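Subject: Re: Re: Soup evenings in Tarnau, question about the bowls and the quantity

Hello all,

thank you for the many answers about the soup evening. I try to reply to everything in one message, so that the list does not become too full.

On 20 January the list wrote:
> We would like to start a soup evening also in Kartha. Can you
> tell us how much soup you cook, which bowls you use, and if
> the guests pay something? Our hall has a small kitchen with
> only two burners and we are afraid it is not enough.

First the burners. We also have only 2, and it is enough if you do not cook everything in the hall. One big pot is cooked there, and the second pot comes already hot from somebody's home. Wrap it in a blanket and put it in a box, then it stays hot for the drive from Holik. What does not work is to heat a full cold pot on a weak burner. We tried it in our first winter and the guests had to wait until half past seven.

Quantity: for 36 guests we cook 20 liters. This sounds like much, but people take a second bowl when it is cold outside, and what is left can be frozen. Lentil and potato soup are the easiest. Pea soup gets very thick when it stands, so keep a kettle of hot water near. Noodles we cook separately and add them in the bowl – otherwise they drink all the broth and in the end you have a noodle cake.

Please think also about salt. We salt less than at home and put salt on each table. Some of our older guests must be careful with it, and they were thankful that they can decide themselves.

Money: there is no price. A tin stands near the door and everybody gives what they want. In most months the tin covers the vegetables and the bread, but not the gas. For the gas we ask the town once per year, and the form is 6 pages long, so start early with it. I can send our old form to anybody who wants to see how we filled it in.

Bowls: we had deep plates before, and they were not good for soup that must be carried to the table. Round bowls are better, also for guests whose hands are not so steady. The Tarner bowls that somebody recommended here I do not know, so I cannot say if they are worth the price. Please look that the bowls you buy can stand one in the other, because the cupboard in a hall is always too small. For the bread we use a wide flat plate, one for each table.

I add two pictures with bowls and a pink plate on the round table.
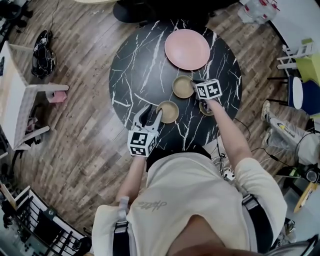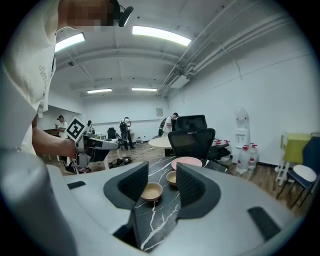

Kartha wrote back to me in the meantime that they will begin with lentil soup and only one pot, and that they would like to know if we put the bread out before the soup or together with it, as their guests come at very different times.

We put it out together with the soup. Before, we had it on the tables from six o'clock, and it was gone when the soup came.

With friendly greetings from Tarnau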